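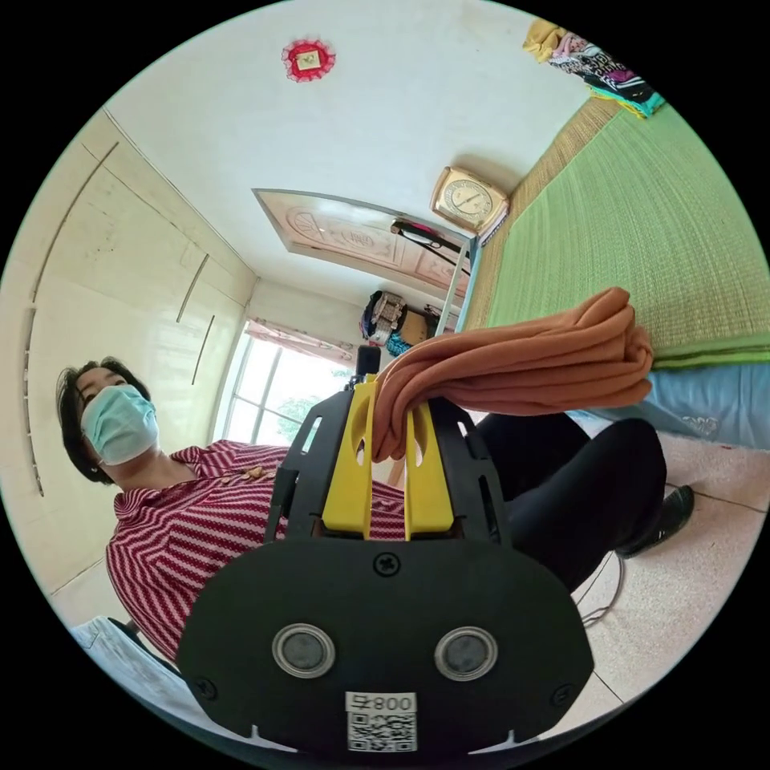
Why would a firm that builds robots open its doors to visitors?

Because people who have seen a machine do a job, and seen it fail at the same job, ask better questions about it than people who have only read the brochure.

Chapter 4
Visits, Demonstrations and Open Days

In September the Tredwood workshop in Tamthorpe held its first open day. The organisers had planned for 100 visitors and more than 400 came. The queue for the folding demonstration ran out of the door and past the bicycle racks, and the talk on motors, which had taken longest to prepare, was given to a room that was half full.

The folding demonstration was simple. An arm called Busura picked up a towel from a table, shook it, and tried to fold it in half. Each attempt took 32 seconds. Visitors were allowed to hand over a towel of their own choosing, and many of the attempts went wrong. The arm dropped thin towels and pulled thick ones off the table. Children were then invited to do the same task with a gripper held in the hand, and most of them managed it at the second or third try.

Cloth is a hard material for a machine. A box keeps its shape when it is lifted, but a towel changes shape with every movement, and part of it is always hidden under another part. We return to this in Chapter 6.

In this chapter you will study how a demonstration is planned and what a visitor can fairly learn from one. Section 4.1 deals with the choice of task. Section 4.2 covers safety distances and the marking of floors. Section 4.3 compares the Tredwood day with a closed visit to the Purves warehouse, where a group of students watched sorting machines from a gallery and could touch nothing.

Before you read on, write down one household job you would like to see a robot attempt. Note what would count as success, and how long you would be willing to stand and watch. Keep your answer for the exercise at the end of Section 4.1.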